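4.2 Felt food and the pull of the label

I came to this part of the study with a hunch I'd been carrying since my own kids were small, so I may as well say so up front. I thought children sorted pretend food by what it would be in a kitchen: bread with bread, things you pour with other things you pour. Glenys Pugh, who ran the play sessions with me, thought they went by color and that I was being romantic. We were both partly wrong (she less than me, and she has been nice about it).

The felt set had 163 pieces, most of them sewn by Marjorie Clegg over one long November, and the rest bought in from Wenico. Marjorie works from the real package propped up beside her sewing machine. She doesn't trace anything, so the proportions drift a little, and the lettering is done by hand, and I love that about them! Children were given a low shelf, a basket and no instructions beyond "put the shopping away how you like it." We logged 875 separate placements across the two rooms, the Rallia nursery and the Mulcahy Street playgroup, and coded each one for color, shape, kitchen use and label.

Color won easily in the first few minutes of a session. The tomatoes, the strawberries and the red peppers went into one heap nearly every time, and the ketchup usually went in with them. But the ketchup didn't stay put the way the tomatoes did. Children came back for it, stood it up and gave it its own spot, often at the front of the shelf, and when we asked what it was they pointed at the label (Figure 3).

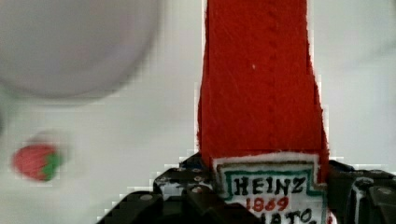
Figure 3. Felt ketchup bottle from the sewn set, with its hand-lettered label.

So do children who can't read yet still use a label to decide what a piece of pretend food is?

They seem to use it as a shape they know from home. Most of our group couldn't name the letters, but they could tell us which piece was "the one from our fridge," and they kept those pieces apart from the plain ones.

The plain pieces make a handy comparison. Marjorie had also sewn 9 bottles with no label at all, in various colors, and these were treated much more loosely. A yellow one was mustard, then paint, then shampoo for a doll, all inside one Saturday morning session. I never saw the ketchup turned into shampoo. Glenys did once, at Mulcahy Street, and she wrote it down with two exclamation points, so I'm counting it.

I'd go easy on how far this stretches. The labeled pieces were also the ones with the most stitching on them, and children like to rub a raised edge with a thumb, so some of what we coded as interest in the label could have been interest in the texture. The Unen pilot had the same trouble with its felt cereal boxes and never pulled the two apart. We tried covering the labels with a scrap of matching felt for the last two sessions, but the children peeled the scraps off, and I've left those sessions out of the totals in Table 2.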